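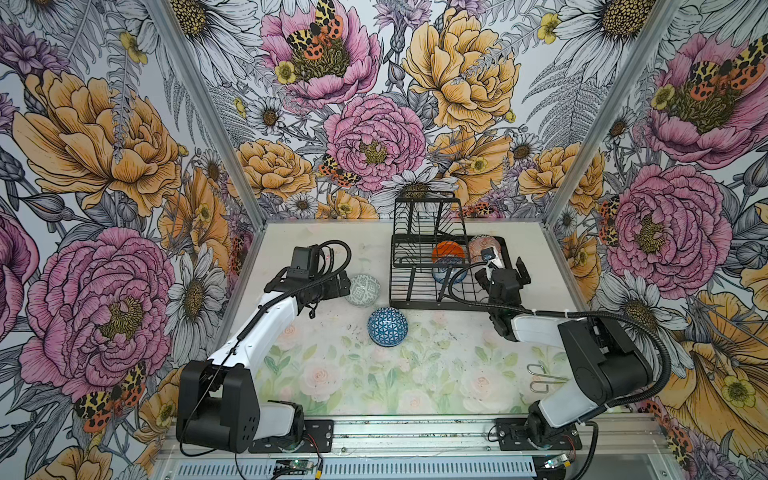

**Kilgate** is a bimanual teleoperation method for recording robot demonstrations of household tasks. It was devised by Jarmo Väisänen and Kuo-hua Tai at Räsänen, a robotics workshop, and is used mainly for work with crockery and dish racks.

## Operation

The operator moves a pair of unpowered leader arms by hand. Joint angles are read from each leader and sent to the matching follower arm, which copies the movement. Joint positions, gripper openings and wrist camera pictures are stored against a common clock. An earlier version, Jerkeo, relied on kinaesthetic teaching: the operator held the working arm itself and pushed it through the task. This was dropped for two-armed work, as the operator's hands often blocked the camera view.

## Dish rack task

In the standard task, bowls are placed in or taken out of a wire rack. Bowls may start upright or upside down on the table, and the rack may already be partly filled. An upside-down bowl must be gripped by the rim and turned, in some cases by passing it between the arms.

## Recordings

The first collection, named Rarnano, holds 1,065 demonstrations, each lasting up to 300 seconds. Attempts in which a bowl is dropped are kept and marked as failures. Väisänen has argued that recoveries from a poor grip should be kept whole, while Tai's later recordings trim pauses longer than 2 seconds.

## See also

- Kinaesthetic teaching
- Imitation learning
- Remote manipulator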